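The long road to Callus

Mon 19 March

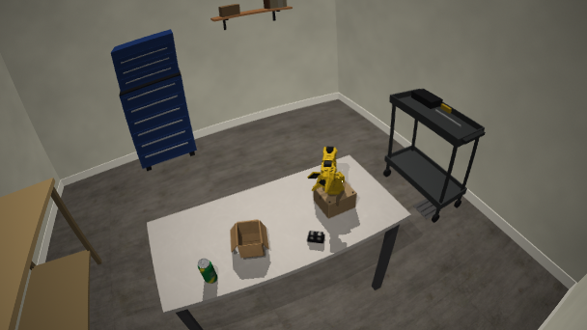
What took Francine Girard so long to make a second film?
Money, mostly. Her first feature, a ghost story set in a Quebec paper mill, played at two festivals and then sat with a distributor that went under. She went back to editing commercials and wrote Callus at night.

The new film runs 757 scenes in its shooting script, a number her producer, Reinaldo Macedo, still brings up. Most are very short. Maritza Restrepo plays a glove maker who stops feeling pain in her hands, then in everything else, and she is in nearly all of them.

"I read it on the bus and missed my stop," Restrepo says. "Then I asked who was doing the makeup."

That was Rosaire Lemieux, who had 29 days on set and a budget he describes as lunch money. He built the hands in nine stages from silicone and dental acrylic. Girard wanted no digital touch-ups, and the later stages took up most of each morning.

Carter Cloutier, who plays the brother, has the film's only jokes. Girard cut half of them after a test screening and put them back a week later.

Callus opens in Montreal and Toronto in September, with other cities to follow. Girard is already writing the next one, a comedy called Plundari. Macedo has asked her to keep it under a hundred pages.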